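De: Mereana Donnelly
Para: lista de programadores y salas asociadas
Asunto: Re: Ciclo de animación: copias, subtítulos y calendario de entregas

Estimadas colegas, estimados colegas:

Respondo en un solo mensaje a las consultas recibidas tras la última circular relativa al ciclo de largometrajes de animación. Reproduzco al final el correo que dio origen al intercambio, para quienes se hayan incorporado a la lista con posterioridad.

1. Títulos confirmados

La distribuidora Tomoana ha confirmado por escrito la cesión de «Vullusik» y de su continuación, «Vullusik: la segunda marea», ambas en versión original y en versión doblada al castellano. El tercer título previsto, «Drolier», queda pendiente de la firma del anexo de derechos para las salas con menos de 53 butacas. La productora nos ha comunicado que no tiene objeción de fondo y que la demora obedece a la revisión de su modelo de contrato.

Se recuerda que «Drolier» no forma parte de la serie de televisión homónima, aunque comparta personajes con ella. Rogamos que los programas de mano no la anuncien como «episodio final» ni como «película de la serie», expresiones que aparecieron en dos borradores y que la productora ha pedido retirar. La denominación aceptada es «largometraje original».

2. Copias y formato de proyección

Todas las copias se entregarán en DCP sin cifrar, salvo la de «Vullusik», que requiere clave. Las claves se emiten por servidor y no por sala, de modo que los centros con más de un proyector deberán comunicar el número de serie de cada equipo. La clave tendrá una ventana de 13 días naturales, contados desde la víspera de la primera sesión, y no se concederán prórrogas por cambios de programación ajenos a la distribuidora.

Junto a cada DCP se facilitará una carpeta de materiales con el cartel en dos formatos, la sinopsis autorizada, la ficha técnica y los fondos digitales de la producción. Estos últimos pueden emplearse en la web de la sala y en el programa impreso, siempre que no se recorten ni se les superponga texto.
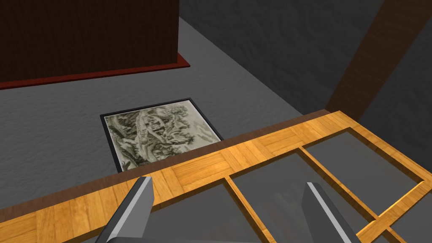
3. Subtítulos

Los subtítulos en castellano de los dos largometrajes de Tomoana han sido revisados por el estudio Bemgate. Se han unificado los nombres propios con los de la edición doméstica y se ha corregido el desfase detectado en el segundo rollo de la continuación. Las salas que conserven la copia de la pasada temporada deberán eliminarla del servidor antes de cargar la nueva; ambas llevan el mismo título interno y la confusión es fácil.

La versión con subtitulado adaptado para personas sordas estará disponible en marzo, únicamente para «Vullusik». Las canciones se subtitulan íntegras, incluida la de los créditos finales.

4. Condiciones económicas

El mínimo garantizado por título y sala se mantiene en 635 euros, con independencia del número de pases. Las asociaciones que contraten el ciclo completo abonarán una cantidad única de 3575 euros, que comprende los tres títulos, los materiales y el envío de los discos. Si el anexo de «Drolier» no se firmase, la coordinación remitirá una propuesta de regularización a cada entidad afectada.

Los pases escolares matinales se liquidan aparte. El parte de asistencia debe enviarse en el modelo habitual, firmado y con el desglose por tipo de entrada.

5. Presentaciones y coloquios

No está prevista la asistencia del equipo de dirección. Se dispone de una presentación grabada de corta duración, con subtítulos incrustados, que debe proyectarse antes del largometraje y nunca después. Las salas que deseen organizar coloquio propio pueden hacerlo sin autorización previa.

Ruego que las respuestas se dirijan a la lista y no a mi dirección personal, con la única excepción de los números de serie de los servidores, que no deben circular en abierto.

Atentamente,

Mereana Donnelly
Coordinación de programación

----- Mensaje original -----
De: secretaría de la filmoteca comarcal
Asunto: Ciclo de animación: copias, subtítulos y calendario de entregas

> Estimada coordinadora:
>
> En relación con el ciclo de animación, agradeceríamos que se nos aclarasen los siguientes extremos antes de cerrar nuestro programa de mano.
>
> En primer lugar, si «Drolier» puede anunciarse ya como título confirmado y con qué denominación. Nuestra imprenta nos pide los textos definitivos.
>
> En segundo lugar, si la copia de «Vullusik: la segunda marea» que guardamos en el servidor sigue siendo válida. En el pase de prueba observamos que los subtítulos entraban con retraso a partir de la escena del faro.
>
> Por último, desearíamos saber si el precio del ciclo completo incluye las sesiones escolares y si es posible contar con alguna persona del equipo para la inauguración.
>
> Quedamos a la espera de sus indicaciones y le enviamos un cordial saludo.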